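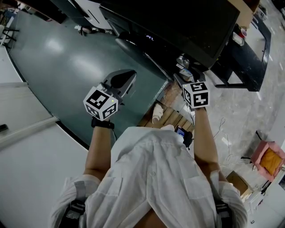 Both marker cubes on, left gripper at the far side of its cube. View from the head camera.

March, started 19:40, shared workshop

Today was for the cubes and for the strap. The old mount for the left cube was turning a little each time I closed the hand, and then the pose of the gripper was wrong in the log even when the tracking itself was good. I printed the foot again with a wider base and a groove for the wrist strap. It weighs more than before, but I can not feel the difference after ten minutes of wearing it.

Gripper shell is still version two. I wanted to do version three this week but the PETG from Kullden did not arrive. Ans Prins offered me her half spool, and I will take it if nothing comes before the weekend.

Calibration. I did the usual waving routine, slowly, first left and then right. Result is 404 samples kept and 97 thrown away. The thrown ones are mostly with the hands low and close to the body, where the camera looks at the cubes very flat and sees only the top face well. I tried to tilt the right cube forward with a wedge of cardboard and this looked better, but cardboard is not a solution. To do: make the wedge part of the foot.

The shiny table is a problem. The two overhead lights come back from it as bright patches and I suspect they confuse the detector when a cube passes over them. I lowered the exposure to 3,200 microseconds and the false detections became less. Somebody should bring a matte cloth. I have one at home, I think gray.

Cable of the right side: it hangs under the cube and goes back along the arm. Two times I pulled on it when I reached far. It needs a clip near the elbow, and 300 mm more length so that I can stretch the arm fully. I wrote this already last time and did not do it.

Software: the Tisance logger lost the left stream once, after a restart it was fine. I did not find the reason. Ans thinks it is the USB hub and she wants to try with the Murakami one from the drawer.

Next time:
- new foot with wedge, right side first
- clip and longer cable
- cloth on the table, then the same calibration again with the same exposure, so the numbers can be compared
- ask Kullden where is the spool

Stopped 22:15. Batteries are on the charger.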